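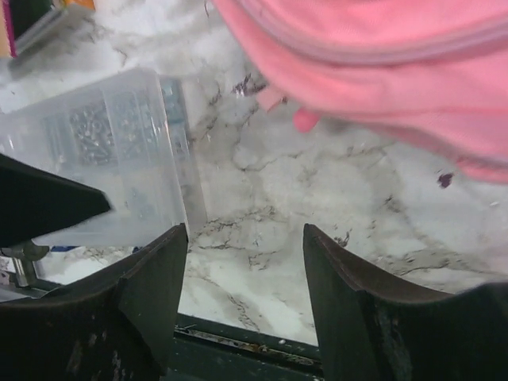 Is a cheap compartment box good enough for storing screws and bolts at home?
For most households a cheap one will do, as long as the lid presses down on the dividers and the catch holds. The small fixings are what find out a poor box, and they are what this review is mostly concerned with.

Brillside compartment box, clear, with lid: review

I bought the Brillside in September to replace a collection of jam jars and one old biscuit tin. The jars were fine until I wanted two sizes of bolt at once, and then everything ended up tipped out on the worktop. I wanted something flat that would go in a kitchen drawer and could be carried to a job without much thought.

It has been in use since then for general repairs: hinges, a wobbly shelf, two flat-pack bookcases from the Hundness range and a lot of small things that needed one screw and no more.

The box

It is translucent plastic, slightly frosted. You can tell screws from wall plugs with the lid shut, but you can't tell a 30 mm screw from a 35 mm one. Anyone expecting to read sizes through it will be disappointed. I put paper labels inside the lid, facing out, and the frosting blurs those a little as well. Labels on the outside are easier to read but they start to lift at the corners after a few weeks in a drawer.

The dividers slot in and can be moved. They are stiff the first time. I used a butter knife to start one of them and it left a mark, so use your fingers if you can. Once in place they stay put.

There are two catches at the front. Both snap shut with a clear click. The hinge is a strip of the same plastic, moulded in one piece with the base and lid, and that is usually where boxes of this sort go. Mine has gone slightly white along the fold but hasn't split.

How it holds small parts

I filled one cell with M3 washers, shut the lid and turned the box upside down over a tray. Six washers got into the next cell. I did the same with ordinary wood screws and none moved. The gap under the lid is small, but it is there, and thin washers will find it. If you keep very small parts, put them in a bag inside the cell.

The corners of the cells are square. Rounded ones are better for scooping out a single screw, and the Proto box I had on loan from a neighbour does have them. With the Brillside I end up tipping it and pinching, or using a magnet.

Weight

The leaflet says not to load it with more than 500 g per row. I went over that with a row of coach bolts and the base bowed enough to stop the drawer closing properly. Taking half of them out cured it. Heavy bolts are better off in a deeper box or a tin.

Total capacity is hard to put a figure on, but I have around 400 screws and bolts in mine and there is room left at one end. I tend to fill the middle cells first, as they are the easiest to get at with the lid propped against something.

On the worktop

It sits flat on stone and on wood. There are no rubber feet, so on a polished surface it slides when you push the lid down. A folded tea towel underneath stops that. The plastic didn't scratch my worktop, though the odd screw dropped beside it might.

It wipes clean with a damp cloth. Rust dust from old fixings gets into the divider slots and needs an old toothbrush.

Compared with the others

The Stoica case is heavier and has a metal pin through the hinge. It costs more than twice as much and I would choose it for a van or a shed. It won't fit in a standard kitchen drawer, or at least not in mine.

The Proto has the rounded cells and the clearest lid of the three, but its dividers are fixed, so long bolts have to go in diagonally or not at all.

The shop's page for the Brillside shows 2,802 ratings, most of them good. The poor ones I read were nearly all about boxes that arrived cracked. Mine came in a padded envelope and was undamaged.

Good points: fits a drawer, movable dividers, firm catches, cheap enough to buy two.

Bad points: frosted lid, square corners, washers can creep between cells, no feet.

I have since bought a second one for picture hooks, fuses and spare furniture fittings. The first stays with the screws. The spare dividers are in a sandwich bag taped to the bottom, and that bag has already come loose once.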